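Last updated August 13, 2020
6 shares | 2 comments

4. First wash and making the bed

Nirnuris satin sheet set. Read before you open the second bag.

1. Take out both sheets, snip tags. Dont pull them, satin ladders fast.
2. Wash alone, inside out, cold, gentle cycle. No bleach, no softener.
3. Line dry or lowest heat. Out while still a bit damp.
4. Fitted sheet first. Head corners, then foot. Smooth from the middle out.

NOTE: Creases after unpacking are normal. Most drop out after a night or two. Iron on low, wrong side only, cloth in between.

CAUTION: Keep satin away from heaters and candles. Check nails and zippers before tucking in. 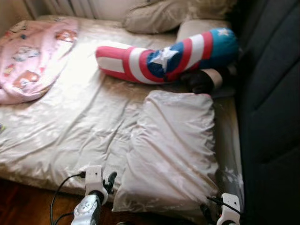 5. Sheet slips off? Use the Gashaw corner straps, sold seperately. Clip one side, pull under the mattress, clip the other.
6. Still loose, check mattress depth against the label.

Missing parts: write to Zewditu Araya at Kivatico, quote part 491.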